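Stillham Evening Talks - speaker notes
What the hedge remembers: reading old field boundaries on foot

Running time 49 minutes plus questions. Slide changes marked [next].

Opening

Good evening, thank you for coming out. Check the back row can hear. Ask who walked here tonight and who passed a hedge on the way. (Most hands will go up. If they don't, ask about the lane behind the school.)

I want to start with the lane, because it's the reason I got hooked. I'd walked it for years with my head down, thinking about supper, and then one wet May I stopped to tie a bootlace and noticed that the path was a good deal lower than the field on either side. I was crouching in a groove! Feet, hooves, cartwheels and rainwater had worn it down, and the hedge banks had stayed put while the road sank between them. I went home and got the old maps out and I haven't really put them away.

[next]

Why hedges at all

A hedge is a boundary first. Somebody wanted their animals in, or a neighbour's animals out. It's also firewood, fruit, shelter from the wind and a place for birds. Keep this short, people know it already.

The part I love is that a hedge is hard to move. Walls get robbed for their stone and fences rot, but a hedge on a bank just carries on if you give it a trim. So when you see one doing something odd, a sudden kink in a straight line, say, it's worth asking what used to be there. A pond? A big tree? A quarrel?

Tell the Grernwood story here. The long hedge on the north side runs dead straight from the church, then swings out in a curve, then goes straight again. I spent a whole winter convinced it was going round an old building. Then Ailsa Semple walked it with me after heavy rain, and there was a spring coming up right in the middle of the curve. They'd simply gone round the boggy bit. I was so pleased I fell in it. 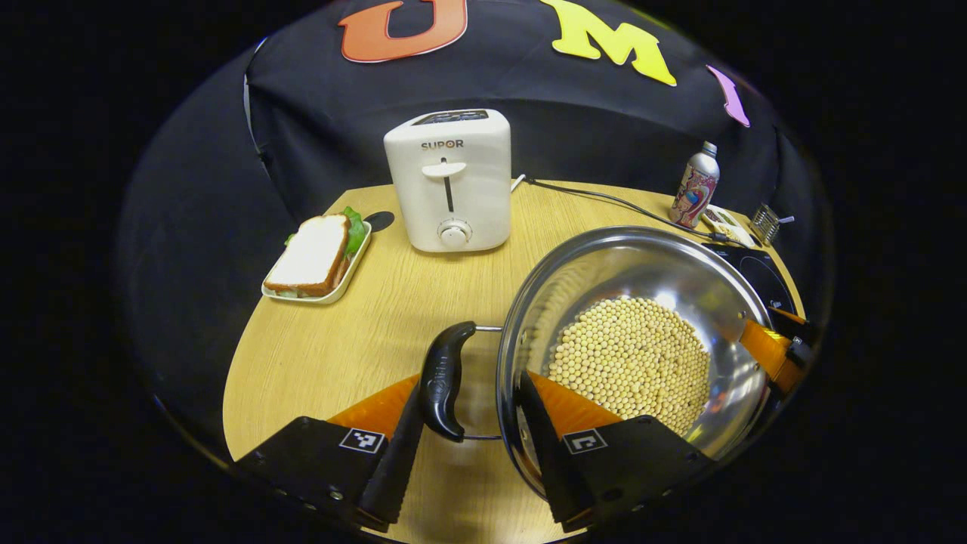 [next]

Straight lines and wobbly lines

Two shapes to look for, and you can do this from a bus.

Wobbly, irregular fields are often the older ones, cleared bit by bit and fitted round streams and slopes. Straight-sided fields with neat corners are often the work of a surveyor with a plan, and a lot of those came with enclosure in the eighteenth and nineteenth centuries. Say OFTEN both times. I was told off about this in Riduver, quite rightly, by a farmer whose lovely wobbly hedge had been planted by his own father.

Then there's the one in between, the long lazy curve like a letter S turned backwards. Draw it in the air. A team of oxen pulling a plough needs a lot of room to turn, so the ploughman began to swing them before the end of the strip, and over the years the strip took on that bend. When the strips were later hedged in, the hedge kept the curve. You can stand in a field today and see the turning of an ox team. I still get goosebumps.

[next]

Counting species, with care

Someone will ask about the rule that each kind of tree or shrub in a thirty-yard stretch stands for a century. It's a nice rule and it got thousands of people out looking at hedges, so I won't be rude about it. But it doesn't work everywhere. Some hedges were planted mixed from the start, and soil makes a difference, and so does having a wood next door for the birds to carry seeds from.

What I'd say is use it as a nudge. Rich hedge, go and look at the maps. All hawthorn, go and look at the maps anyway.

Plants that make me slow down: hazel, field maple, spindle, dogwood. Bluebells or dog's mercury along the bottom can hint that the hedge was once the edge of a wood, left standing when the rest was cleared. Pass the twigs round at this point. Remember to get the spindle back.

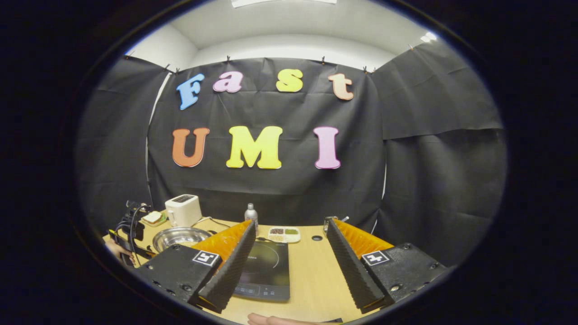
Words by Ailsa Semple and Lewis Lindsay
Given by Lewis, with Ailsa on the slides

[next]

Our parish survey

We've walked 24 miles of hedge so far, in all weathers, and filled in 711 record sheets. Each sheet covers one short stretch. We note the bank, the ditch, what's growing, any old laying (look for thick stems running sideways low down) and whether there's a gate or the ghost of one.

Favourite find: the Eichhorn gap. It's named after the family who had the smallholding, and it's a place where the hedge is all young blackthorn for the width of a cart. On either side the stems are as thick as my leg. The 1840s tithe map shows a track going straight through. So the track fell out of use, somebody plugged the hole, and the plug still shows.

Pause on this. Let people look at the slide and find the gap for themselves before Ailsa puts the arrow up.

Not everything is cheerful. We lost a good length by the Riduver road before we'd even recorded it, and flailing at the wrong time has left other stretches thin at the bottom. But there's new planting too, roughly 3000 whips last winter, and the landowner let us put them back along a line from the old map. In a few years that will be a hedge again, in its proper place!

[next]

How to start

Pick one hedge, near home. Walk it in winter when you can see the bones of it, and again when it's in leaf. Take a notebook and a pencil (pens give up in the rain). Stick to the footpath unless you've asked.

Then go to the record office and ask for the tithe map. The staff there are kind and they like being asked. Take a sandwich but don't open it near the maps.

Look at field names while you're there. We have a Pond Close with no pond and a Gallows Piece that I'm glad to say has no gallows. Names can be puzzling. I thought Honey Field meant bees, and Ailsa thinks it meant sticky mud, and having crossed it in February I've come round to her view.

Questions

Likely ones:
- Can I cut my own hedge now? Check for nests first, and leave it alone in spring and summer if you can.
- Is mine protected? Depends on its age, length and where it is. The council will tell you, and farm and garden hedges are treated differently.
- What about walls? Wonderful, but that's another evening.

If time is short, drop the walls and keep the nests.

Sign-up sheet is by the tea urn. Next walk starts from the lane behind the school at half past nine, boots needed, dogs on leads.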